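Melura Two-Channel Tube Preamp

Home / Studio gear / Preamps / Melura

In stock. Ships from our shop with a power cord and a printed manual.

If you record guitar at home and you've been plugging straight into an interface for years, the Melura is going to be a lot of fun for you. It's a two-channel tube preamp made by Marchuk, a small outfit that has been building guitar electronics since the nineties, and it has that thing where you hit one chord and then lose the rest of the evening. We've had ours on the shop rack since April and it keeps getting borrowed.

Both channels take a microphone or an instrument cable. The instrument input is on the front (thank you, Marchuk!) and it loads a passive pickup gently, so single coils keep their sparkle. Turn the gain up past the halfway mark and the low strings start to thicken. Go further and you get a warm, slightly ragged edge that sits beautifully under a vocal. It never turns into a full-on distortion box, so keep your pedals if that's what you're after.

Shahla Vahidi tracked most of the guitars on the Flosside album through a Melura, clean parts on channel one and a miked amp on channel two, blended later. She wrote to us afterward: "I stopped reaching for EQ. The parts already had a place to sit." The bass on that record went through it too, and the slow song at the end of side A is a great way to hear what the low end does.

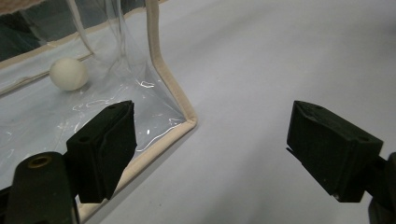

On the worktable: white tabletop, clear bin with beige fabric binding.

Controls for each channel are gain, output level, a low cut switch, a pad and a polarity switch. The knobs are big and have a nice bit of resistance to them. Gain moves in steps, so you can write down a setting and get back to it next month, and output is a smooth sweep for fine adjustments. Meters are small but easy to read from a chair. The low cut is gentle enough to leave on for acoustic guitar, and with a boomy dreadnought in a small room you'll probably want to.

A word on mics. Ribbons do really well here because there is plenty of clean gain before the tubes start coloring things. Phantom power is switched separately for each channel, with a light beside each switch. Turn it off and give it a minute before you change cables.

Mahnaz Shokri runs classical guitar sessions with hers and prefers the pad in, gain fairly high, and the mic well back from the soundhole. We tried her setup on a nylon-string and loved it. You get the body of the note and much less fingernail. Steel strings in the same spot sounded a bit dull to us, so move closer for those.

Specifications
Channels: 2
Rack height: 2 units
Inputs per channel: one XLR (rear), one quarter-inch instrument (front)
Outputs per channel: one XLR, one quarter-inch balanced
Warranty: 5 years, tubes excluded
Price: $615

Tubes are in sockets and you can swap them yourself once the lid is off and the unit has been unplugged long enough to cool down. We stock matched replacements. The stock pair is on the bright side, and a mellower pair takes some of the bite off a Telecaster bridge pickup if that bothers you.

Units with a serial number above 2000 have the newer, quieter power supply. Everything we ship now is from that run. If you have an older one and hear a faint hum with the gain all the way up, write to us and we'll talk you through the upgrade kit.

Also worth a look: the Arkance passive DI, which pairs nicely with channel two for re-amping, and the Marchuk rack shelf.

Page updated September 26, 2020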